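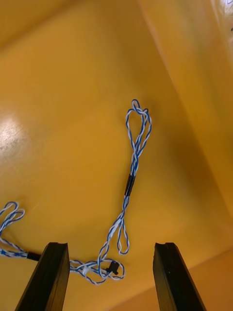
線の束をほどく午後　ユアン・アーカートさんに聞く、ケーブル整理の楽しみ

青と白の線がくるくると撚り合わさった一本を前にすると、ユアン・アーカートさんの声は少しだけ弾みます。「きれいでしょう、この二色が交互に出てくるところ。僕はこれを眺めているだけで、お茶が一杯飲めてしまうんですよ」

アーカートさんが小さな修理工房「ワーカ」を開いたのは2000年の春、4月のこと。ラジオやスタンドの修理を引き受けるうちに、手元には線材がどんどん増えていきました。いま棚の台帳に載っているケーブルは、全部で1555本。訪ねた日もちょうど棚卸しの最中で、お話は作業台の横で、手を動かしながらうかがうことになりました（途中で二度ほど、話がラジオのほうへ大きくそれたことも書き添えておきます）。

整理には、黄色やオレンジがかった明るい色の入れ物が向いているそうです。「昔は灰色の箱を使っていたんです。そうしたら細い黒い線がもう見えなくて、見えなくて。明るい色の上に置くと、どこで交差しているか、どこが輪になっているか、すっと目に入ってくるんですよね」

では、絡まってしまった線はどうするのでしょう。「まず引っぱらないこと。これは弟子のリースにも、しつこいくらい言いました。輪になったところを指でふわっと広げてやって、あとは端をくぐらせていくんです。急ぐ日はやりません。急ぐ日にやると、たいてい増えますから、結び目が」

そのリース・フェアウェザーさんも、隣で笑いながらうなずきます。「最初の週は、一本に90分かかりました。ユアンさんは何も言わずに、お茶を淹れてくれて。あれはかえって緊張しましたね」

線をまとめる黒い熱収縮チューブの話になると、お二人の意見は分かれます。アーカートさんは短めに切って一か所だけ留めるのが好み。フェアウェザーさんは、もう少し長くかぶせたい派です。「撚った線は、撚ったままの姿が見えているほうがいいんだよ」「でも長いほうが持ちやすいですよ」。こんなやりとりがもう何年も続いているそうで、聞いているこちらまで、つい自分の家の引き出しを思い浮かべてしまいました。

しまうときは、手のひらより少し大きい輪にゆるく巻いて、札をつけるだけ。札には長さと、外した日と、何に使っていたものかを書きます。「何に使っていたか、これが大事でね。あとで読むと、その機械を持ってきた人の顔まで思い出すんです」

帰りぎわ、アーカートさんは棚の奥から古い札を一枚出して見せてくださいました。台所のラジオ、と鉛筆で書いてあります。持ち主の方は、今もときどき工房に顔を出されるそうです。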